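Hanne Bjarnason
@hannebjarnason

Bathroom sink thread. Slow drain, limescale, one worn aerator. Posting the numbers in case anyone has the same fittings.

1/ Baseline: plug in, fill to the overflow, pull the plug, time it. 141 seconds to empty. When we moved in it was well under a minute.

2/ Trap first. Bucket underneath, unscrew both slip nuts by hand, tip it out. Mostly soap sludge and hair. The lower washer was flattened on one side, so I replaced it with a Trekum one from the hardware store. Fits, slightly thicker than the original.

3/ Retest after the trap: 300 ml of water poured straight in goes down without backing up. Full basin, 58 seconds. Better, still slow.

4/ The rest was the pop-up stopper. The pivot rod has to come out from behind before the stopper will lift. Note which hole of the clevis strap the rod sits in before you touch it. I didn't, and spent 20 minutes finding it again.

5/ Full basin after cleaning the stopper: 21 seconds. Leaving it there.

6/ Scale. Citric acid, one tablespoon to a cup of warm water, on a cloth, wrapped around the spout for 8 minutes. Rinse. Don't leave it on chrome overnight, whatever the package says. Jade Lightfoot asked about vinegar: works, slower, smells.

7/ Basin itself: dish soap and a soft sponge. No scouring powder. The glaze on our last sink went dull from it and then held dirt.

8/ Aerator: old one was a Cirkent, mesh torn. Soaking doesn't fix a tear. New one is a Fakent, same thread, hand tight plus a small nudge with a cloth over the jaws of the wrench.

9/ Finished state. 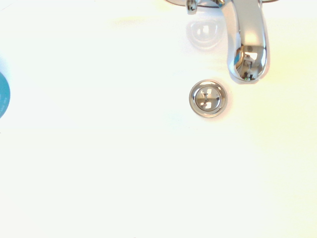
Duluth, April

White basin, chrome spout, no stains I can find. The glaze is glossy enough to pick up a soft reflection under the knob. Tiny greenish speck near the lower rim of the spout tip, which I'll go over again with a cotton swab.

10/ Parts total was one washer and one aerator. Next check is the trap nuts, dry paper towel underneath overnight. If it's dry in the morning I'll put the cabinet shelf back in.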